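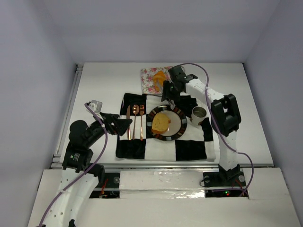
Breakfast table, two ways

I've had this checkered placemat out all morning, and I can't stop fiddling with it!

Bread on the plate
One slice on the left half, with the knife, spoon and fork laid out beside it. I love copper-colored cutlery against those big black and white squares. The croissant gets the flowery tray to itself.

Bread on the tray
Toast and croissant together on the pink and red flowers, with the plate left clear and a spatula on the cloth.

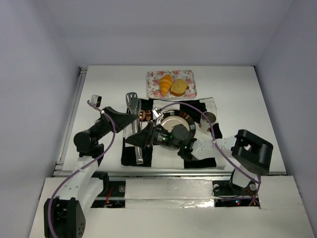 Coming next
Dinesh Goel wants to see a darker cloth, so I'm trying that with the same tray.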